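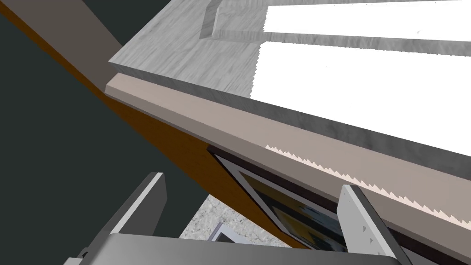 Wrist view in the Clalldale kitchen cell: gripper open below the countertop, saw-tooth marks along the joint with the trim.

Clalldale Kitchen Cell - wrist camera setup and upkeep

This is the README for the simulated kitchen cell we use at Hurkley. It covers how the arm, gripper and wrist camera are set up, and what to check when renders come back looking wrong. The cell has been a joy to work with since the February rebuild, and we'd love for more people to run it!

What's in the release

1207 wrist renders from 27 starting poses, plus the scene file, the gripper model and the camera settings. Fouzia Sandhu built the counter and cabinets. Atif Rizvi wrote the gripper mount and keeps the pose list.

Setting up the cell

Load the scene first, then the arm, then the gripper. The camera is parented to the wrist, so it has to come last. Open the fingers all the way and render one view. You want both fingers and the palm showing along the bottom. If the palm is missing, the camera offset didn't load - reload the mount file and try again.

Run the pose list once at low quality before a full batch. It takes 11 minutes on my desktop and has saved me whole evenings.

Known trouble

Saw-tooth marks where the countertop meets the trim. My best guess is two surfaces sitting at nearly the same height. Raise the countertop a hair in the scene file, save, and render the same pose again. Please don't smooth the marks out of finished renders; we want them fixed at the source.

Blown-out white on the countertop. Large areas can come out pure white with jagged left edges. Check the light strength first, then the top's material. Štefánia Jireš is looking into this one and would be thrilled to get more poses that show it.

Steep tilt. Some poses bring the wrist in close under the counter edge, and the view tips over with it. These are on the pose list on purpose, so leave the camera roll alone.

Upkeep

Back up the mount file before touching the offset. After any change to the gripper, rerun all 27 poses and compare finger positions with the last good batch. Keep the random seed at 1000 so the batches line up.

Send fixes and odd renders to Haris Memon, with the pose number in the subject line. Next on the list is a second gripper - the finger models are nearly done, and they look great.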